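Budget thread, second arm for the Clorach site. Notes mostly for Cameron Gunn's lot, who asked how we costed the first one. Long.

1/ The arm is the easy line. You get a quote, it has a number on it, it goes in the sheet. Most of my revisions since October have been to everything underneath it.

2/ Fingers. We treated them as part of the gripper the first time. They are consumables. I now carry a separate line for finger pairs, with spares ordered alongside the gripper so they arrive in the same crate and clear the same paperwork.

3/ Lead times. Güneş quoted 14 weeks for the arm and 8 for the gripper. Plan to the longer one, but get the mounting plate drawings early. Our plate was drilled for the wrong flange and the arm sat in its box while it was redone.

4/ Wrist camera. Buy the cable with it. The supplied one is too short once you route it properly along the arm with enough slack for the last joint. Clip kits are sold separately and are overpriced. We paid anyway.

5/ Payload. Gripper, camera, bracket and cable all come off the rated figure before you pick anything up. Ours come to over 350 grams short of what the sales sheet implied we would have left. Ask for the figure with your actual tooling, in writing.

6/ Compute. Monique Lecomte wanted one machine per arm, I wanted them shared. She was right. Two jobs on one box means one of them drops camera data, and you only find out when you go to use it.

7/ Storage. Work out what a day of recording takes, then multiply by the days you really run, including the bad ones. We keep failed attempts. Whoever wrote the Zelula budget did not allow for that and had to go back for more money.

8/ Test objects. We put 1000 aside for these and spent very little of it. Plain wooden blocks, a few painted ones, household odds and ends. Do not let anyone sell you a certified object set before you know what the task is.

9/ Surfaces, on the other hand, we under-budgeted. The first plan had a single matt bench top. Polished stone with heavy veining is a different job for the vision side, and reflections move when the arm does. Put in a line for several floor and table finishes, plus lamps.

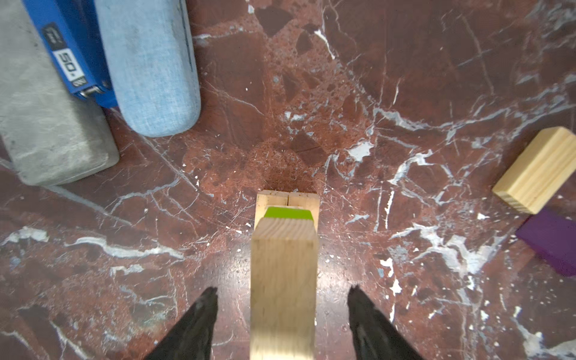 10/ Pale wood on a dark floor is the friendly case for contrast. Price the unfriendly ones too: dark on dark, glossy packaging, soft items that give when squeezed. Soft items also wear out, so they want replacing through the year.

11/ Service contract. The Lemville office took the full one and has used it once. We took parts only and have used it twice, both times for the same connector. For the second arm I am asking for parts only again, with a loan unit clause.

12/ Staff time. Still the biggest line and still the one people leave blank. Setting up a task, resetting the objects between attempts, checking recordings. If it isn't in the sheet it comes out of somebody's evenings.

13/ Open items: shipping insurance, whether the old controller can be traded in, and who pays for the extra socket. Revised sheet goes to Cameron once Güneş confirm the gripper price.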